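Kitchen Sweep: README and data card

July, by Chin-lung Wu

Hi! If you've found this folder you're either in the robotics club at Dremwood, marking our project, or you searched for something completely different and ended up here (sorry, but stay if you like robots). I'm the one who kept the notes all term, so I got the job of writing this up. I've tried to put in everything I wanted to know back in February when I was staring at a blank simulator window.

## What we made

Kitchen Sweep is a set of simulated runs where a single robot arm uses a small brush on a kitchen countertop. That's the whole job. Pick up the brush, get it down near the counter, do a pass, put it back. We started with a much bigger plan that had a dishwasher in it, and our supervisor looked at that plan for a good long while and asked us which bit we'd be happy to do badly. We cut the dishwasher that afternoon.

There are 501 runs in the release. It was meant to be 500, but one of the Trumo team left their test run in the folder and by the time we noticed, all the splits had been made and the numbers were in our slides. It's a perfectly good run. It stays.

The club splits into little teams each year and everyone picks a silly name, so you'll see these in the folder names:

- `ellov` — the scenes and the counters, plus most of the lighting
- `kwak` — teleoperation, meaning they did the driving
- `trumo` — checking, labelling and the scripts

I was in Kwak, so if the driving is wobbly in the early runs you know who to write to.

## What's in the folder

```
kitchen-sweep/
 runs/
 ellov_01/ ... ellov_21/
 labels/
 labels.csv
 notes.txt
 scripts/
 play.py
 check.py
 split.py
 README.md
```

Each `ellov_` folder is one kitchen layout, and there are 21 of them. Some layouts have heaps of runs and some only have a handful, which is entirely down to which ones we liked driving in. Layout 14 is the one with the narrow counter and we all avoided it like the plague. If you need even numbers per layout, use `split.py` with the `--even` flag and it'll throw away the extras for you.

Inside each run you get the joint positions, the gripper opening, the object poses and the rendered pictures from one view. We saved at 20 steps a second. We tried going faster and the files got enormous and the club laptop started making a noise I didn't care for.

`labels.csv` has one row per run. The columns are:

- `run_id` — the folder name plus a number
- `layout` — which kitchen
- `driver` — initials only, and a couple are blank
- `result` — `clean`, `partial`, `dropped` or `other`
- `comment` — free text, spelling not checked

A word on `result`. `clean` means the brush head went across the marked patch from one side to the other and the arm let go of the brush back where it belongs. `partial` is anything where the pass stopped short. `dropped` is obvious. `other` is a bit of a junk drawer, so please read the comments before you train on those! There's one in there where the arm swept beautifully for the whole run in completely the wrong spot.

## How we drove it

We used a game controller for the first half of term, then switched to a 3D mouse once the physics department let us borrow theirs. You can see the change in the data if you plot the wrist angles. Controller runs have these tiny staircases in them, and the mouse runs are much smoother. The `notes.txt` file says where the changeover happens in each layout.

The hardest part by a mile was the grip. A skinny brush handle wants to spin between two fingers, and once it's turned, the head meets the counter at a weird angle and everything after that is a mess. What worked for us in the end:

1. Come down slowly over the middle of the handle, a touch closer to the head than feels natural.
2. Close the fingers most of the way and wait a moment.
3. Close the rest of the way, then lift a tiny bit and look.
4. If it has rolled, put it down and start again. Don't try to fix it in the air. I have tried to fix it in the air so many times.

We also turned up the friction on the fingers after the first couple of weeks. I know, I know — it's a bit of a cheat. The old value and the new value are both written in the settings file for each run, so you can leave out whichever set offends you.

The other thing we argued over was the dishes. Ellov wanted crockery left on the counters so the arm would have something to work around, and Kwak (me, mostly) wanted bare counters so we could go home for tea. Ellov won. They were right, too, as the runs with dishes on the counter are far more interesting to learn from, and a policy trained only on the bare ones will happily plough a plate into next week. Bumping a dish doesn't count as a fail in `labels.csv`, but we did try to write it in the comments when it happened.

## Running it yourself

You'll need Python and the simulator version listed in `scripts/requirements.txt`. Please don't upgrade the simulator first and then tell us it's broken. We did exactly that in week nine and lost two club nights to it.

To play back a run:

```
python scripts/play.py --layout ellov_03 --run 9
```

To check the files came through your download in one piece:

```
python scripts/check.py --all
```

The check takes a while. Go and make a cuppa. If it complains about a missing colour profile you can ignore it, we never did work out what that was.

## What it's good for, and what it isn't

We made this to try out simple imitation learning, and for that it's been pretty great. Our best model managed a clean pass in 9 out of 20 tries on a layout it had never met, and there was some very undignified cheering in the lab. On layouts it had seen, it did better, though I'd take that with a grain of salt because we only tested on our favourites.

Things I'd be careful of:

- It's all simulated. We haven't tried any of it on a real arm, and I'd be amazed if it worked straight off.
- There are no crumbs. We talked about modelling crumbs for three meetings. The "patch" is a marked area in the simulator and a pass is judged by where the brush head goes, with nothing being pushed around.
- The brush bristles don't bend. They're one solid lump as far as the physics is concerned, so contact with the counter is stiffer than it should be.
- All the drivers are right-handed except one, and most of the passes go the same direction. We noticed this far too late to do much.
- The lighting is on the moody side in a lot of the layouts. Ellov liked it that way.

## Known problems

Layout 6 has a stool that floats a whisker above the floor. It doesn't affect the arm at all but once you've seen it you can't stop seeing it.

A few runs in layout 17 begin with the brush already in the gripper. Someone (fine, me) hit save late. They're marked `late start` in the comments and `split.py` skips them unless you ask it not to.

The gripper opening is in metres in the newer files and millimetres in the oldest ones. `play.py` sorts this out on its own, but if you read the files directly you'll want to look at the `units` line at the top of each.

## Using it

Students, clubs and teachers can use all of this for whatever they like. If you put it in a report, just call it Kitchen Sweep from the Dremwood robotics club, and send us a copy if you remember. We'd love to read it! If you fix something in the scripts, send that as well, especially if it's the colour profile thing.

## Next year

Most of us are staying on, so there'll be a second version. Kwak are keen on a wider brush and a dustpan, which means two arms, which means somebody has to learn to drive two arms. Trumo want proper labels in place of my rambling comments. 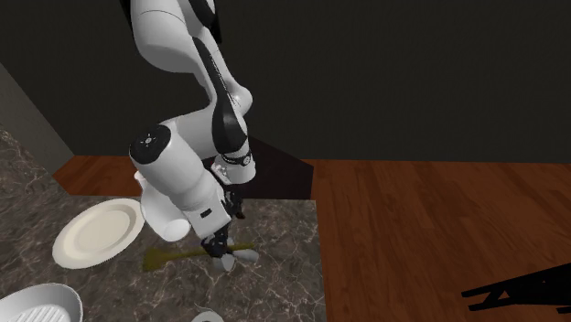

Ellov, meanwhile, have already started on new kitchens and won't show the rest of us until they're finished. I've asked for wider counters. If you're thinking of joining, you don't need to have coded before, and we'll find you a controller. Come along at 4 pm on club days and bring a snack to share.

Contact: Chin-lung Wu, Dremwood robotics club | © Kitchen Sweep team | Back to top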